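How to Set Up Location Codes in a Small Parts Stockroom

Posted October 17, 2020, by Reece Gosling

A location code tells a picker where to walk and where to put a hand. It should not describe the item stored there. Stockrooms that name bins after their contents have to relabel every time the stock changes. The method below keeps the two apart and works with a spreadsheet or with any inventory package that has a free text location field.

The worked example uses the layout plan of the Clotarness stockroom, which holds 1,246 active part numbers.

What you need

A floor plan, hand drawn is fine
Label stock suited to the bin plastic and to painted metal
A label printer that can import a CSV file
A spreadsheet with one row per location

Step 1. Fix the reference point

Pick one permanent corner of the room and mark it on the plan. All numbering starts there and runs away from it. Use a door or a structural column. Do not use a desk, a packing bench or anything else on feet or wheels.
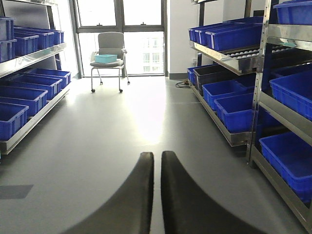
Aisles are numbered, racks are not. A picker stands in an aisle and reaches left or right, so the aisle is the unit that matters, and a rack with two open faces belongs to two aisles. Walk each aisle from the reference end and write the direction of travel on the plan. If an aisle finishes at a large window, as with the tall panes between the shelving here, take the window end as the far end and number toward it. Keep light-sensitive stock such as adhesives, O-rings and thermal labels out of the last bays before the glass. Direct thermal labels in particular will darken or fade in daylight, so use thermal transfer labels in those bays.

Step 2. Decide the format

Use four fields in a fixed order: aisle, bay, level, position. Pad every numeric field to two digits. Without padding, most spreadsheets sort text code 10 ahead of code 2, and the pick list will send people back and forth.

Aisle: two digits
Bay: two digits, odd on the left, even on the right
Level: one letter, A at the floor
Position: two digits, left to right as you face the shelf

A finished code reads 02-07-C-09. That is aisle 2, bay 7, third level up, ninth position. Skip the letters I and O, which are misread as digits.

Start levels at the floor. Shelves get added at the top far more often than at the bottom, and a new top shelf then takes the next letter without disturbing the others.

Step 3. Label the bays, then the bins

Put the bay label on the upright at eye level. Put the position label on the shelf edge, never on the bin alone. Bins are moved, swapped and taken to the bench, and a location label that travels with the bin is worse than none. The bin gets its own label with the part number. 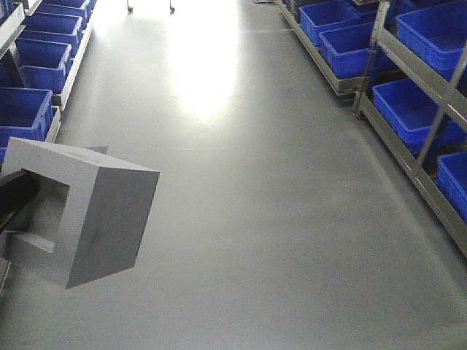

Blue bins on metal shelving, both sides of the aisle.

Bins of one color are easier to buy and replace, but they give the picker no visual cue. If you want a cue, put it on the shelf edge label as a colored bar for each aisle. Rungnapa Wiriya set up the Nikport room this way, and replacement bins can be ordered there without checking which aisle they are for.

Clean the shelf edge with isopropyl alcohol before applying labels and let it dry fully. Press from the center outward.

Step 4. Load the data

Enter one row per location, including empty ones. Leave the part number blank for an empty location. Do not delete the row – a missing row and an empty shelf must never look the same in a report. Check for duplicates before import.

Step 5. Handle loose items

Anything without a code on the bench is unlocated stock. Create one location called HOLD-01 and book every such item into it, however small. Clear HOLD-01 at the end of each shift.

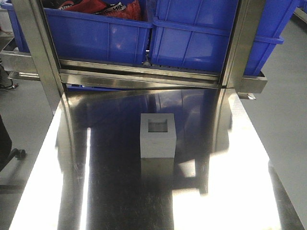 Small white block with a square opening in the top, on a stainless steel table.

Polished steel surfaces reflect overhead light and can stop a handheld scanner from reading a label laid flat on them. Tilt the label, or stick the HOLD-01 code on a matte card and stand it upright.

Step 6. Test

Print a pick list covering every aisle and give it to a person who did not do the labeling. Log each stop where they hesitate or turn around. Correct the labels at those points first, then the plan.

Repeat the test after any rack is moved. We also repeat it each January, before the annual count.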